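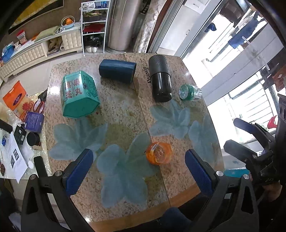

3.2 Collection protocol

Figure 2. A tabletop session from the student project. The hand-held gripper faces an orange container with a clear lid; other containers on the table stand upright or lie on their sides.

Demonstrations were recorded by students enrolled in the Rareck manipulation course at Landov, working in their own homes. Each of the eight teams received one hand-held gripper with a wrist-mounted camera and a printed task sheet. Teams chose their own rooms and objects. The sheet fixed only the task family (upright, regroup, or transfer) and the maximum length of an episode, 48 seconds.

The home setting was retained from the Sirard pilot, in which policies trained on laboratory tables degraded sharply on decorated surfaces. The tabletop in Figure 2 is typical of the difficulty: large pale blue flowers are painted over a speckled granite pattern, and a translucent container resting on a petal offers weak contrast at its lower edge. Cylinders lying on their sides add a second problem, as the grasp axis has to be inferred from a partial view.

Operators began each episode with the fingers open and the target in view. Between episodes at least one object was moved or turned. Background items were left where they stood, and no attempt was made to control daylight from windows or balcony doors.

3.3 Filtering

The teams submitted about 3,000 episodes. We discarded 146 in which camera tracking was lost for longer than the threshold given in Section 3.1. Episodes containing a failed first grasp followed by a recovery were kept and marked with a separate flag. Labels were entered by the recording team and checked by a second team using the Chettiar annotation tool. Disagreements on task family were resolved in the Thursday lab session; disagreements on episode boundaries were resolved by taking the later start and the earlier end.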